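We use cookies to improve your visit. Accept | Settings

Teaching the arm from across the desk
By Raili Ojala
January
Print | E-mail

Beril Karaca spends most mornings steering a robot arm that exists only on her screen. She runs the demonstration work at Ellodeo, where operators guide a simulated arm by remote control and a program learns from the recordings.

"You do the task, and then you do it again," she said. "We have 1,341 runs saved for this set. We kept 1,118."

The rest were thrown out. Karaca said the usual problem is an operator who stops halfway to think. "The pause gets learned too. The arm will sit there waiting for no reason."

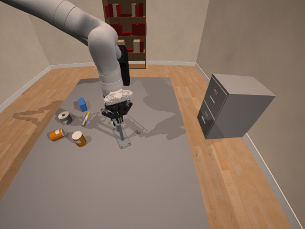
The simulated room, with the gripper over the metal post and household objects on the rug.

New operators practice for 4 hours before their runs are saved. Karaca has tried guiding a real arm by hand as well, and she still likes it for short jobs.

"By hand you feel the weight. With the controller you have only your eyes, so people come down too fast at first."

She does not expect the simulated runs to be enough alone. Some 300 demonstrations on a real arm are planned next, using the same controller.

"I'd like more left-handed operators," she said. "They come at things from the other side, and we don't have much of that yet."

Print | E-mail
Sign up for our newsletter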